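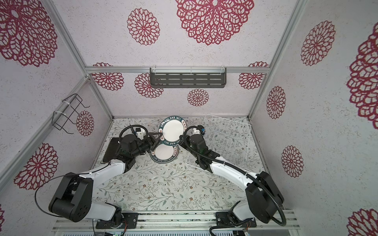

Two white plates against red medallion walls.

Little kitchen jobs to do before the listing photos

We sold our place on Pulivel Street last year and I learned more about my own kitchen in three weeks than I had in all the time we lived there! So these are the things I'd do again, plus a couple I'd skip, in no special order.

Start with the cabinet hinges. Open every door, wiggle it, and tighten whatever moves. If a screw just spins, take it out, push a couple of wooden toothpicks dipped in wood glue into the hole, snap them off flush and leave it overnight. The screw will bite again in the morning. I did the whole kitchen this way one evening with a podcast on, and only the corner door gave me any trouble (that one had been hung crooked by whoever lived there before us, and I ended up moving the hinge plate up a little).

Next, the caulk behind the sink. Old caulk goes gray and no cleaner really brings it back. Cut it out with a plastic scraper, wipe the gap with rubbing alcohol, and let it dry properly before you run the new bead. Put painter's tape on both sides and pull it off while the caulk is still soft – I waited too long on the first stretch and got a ragged edge that I had to do over. I used a tube of Tosa in plain white. Get the kitchen and bath kind, whatever brand you buy.

Cabinet pulls are the one thing I'd spend money on. Ours came from Fikard and the whole set cost $103, and people kept asking if the cabinets were new. Measure from the center of one screw hole to the center of the other before you order. Please do this. I ordered by eye the first time and had to send them all back.

Grease on top of the cabinets and around the range hood: warm water, a good squirt of dish soap, and patience. Lay the wet cloth right on the sticky part for 8 minutes and go do something else. The hood filter can soak in the sink with hot water and baking soda, but check the manual first if yours is aluminum, as some of them turn dark. 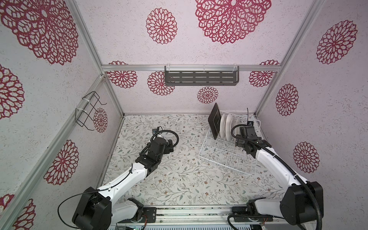 While you're up there, change the bulbs too. We had three different shades of white in one ceiling and I'd stopped noticing. Match them all, and take the glass covers down and wash them while the ladder's out.

Then there's the counter. I cleared ours down to the kettle and one bowl of lemons, and everything else went into boxes in the garage, labeled so we could still find the toaster. Clear out under the sink as well, people do look in there! A fresh piece of shelf liner costs next to nothing and covers a lot of old rings.

Now for what I'd skip. I got a quote of $781 from Pasichnyk to have the countertop refinished, and I went back and forth on it for days. In the end I bought a $59 repair kit and filled the two chips by the stove myself. It wasn't perfect up close, but the countertop never came up in a single conversation with a buyer. I'd also skip the fancy faucet if the old one doesn't drip. Unscrew the aerator, soak it in vinegar for an hour, put it back, and polish the rest with a dry cloth.

One more for the day of the photos: take the magnets off the fridge, and hide the dish soap, the sponge and the trash can. I forgot the sponge. It's in every picture of our sink, bright yellow, and it's still up on the old listing page.

Posted 21 June 2022 in Kitchen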